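4.3 Comparison of fingertips on page turning

The third task used thin, flexible material, where the choice of fingertip was expected to matter most. A stack of printed sheets was held in a clipboard, and the arm had to take hold of the top sheet, lift it and fold it back over the clip. Three sets of fingertips were tried on the same parallel gripper: the flat rubber pads supplied with the Skando hand, the ribbed pads from Erkaro, and a tapered black pair printed in our own workshop. The Jindby controller, its force limit and the approach path were left unchanged between sets.

Each set was given 40 attempts. An attempt was counted as a success if exactly one sheet was lifted and it did not tear. The tapered fingertips succeeded in 32 of them. Both commercial sets did worse, and in the same way: the pads slid over the top sheet without raising it, or took two sheets together. Kowalczyk reports a similar problem with wide pads on envelopes, although in that work the paper was heavier and lay flat on a table.

The camera at the wrist gave a close view of the grasp. Figure 6 is taken from the runs with the tapered fingertips. The left finger has its point in the fold of the lifted page, the right one is behind the curled sheet, and a narrow strip of paper between them is creased. We did not count creasing as a failure, but it would matter for documents that have to be kept in good condition. The printed lines also become blurred towards the curved edge of the page, so we would not advise reading text from this camera while a page is being turned.

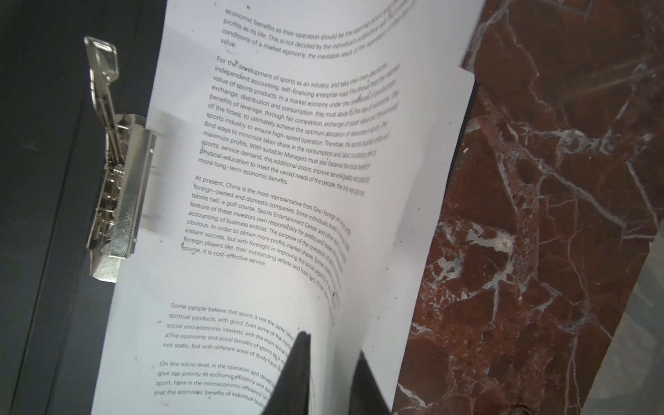 Figure 6. Wrist camera view of the tapered fingertips gripping the top sheet on the clipboard.

4.4 Effect of the force limit

The trials with the tapered fingertips were repeated at a lower force limit. Creasing was lighter, but the sheet slipped out more often during the lift. We kept the original setting for the remaining tasks.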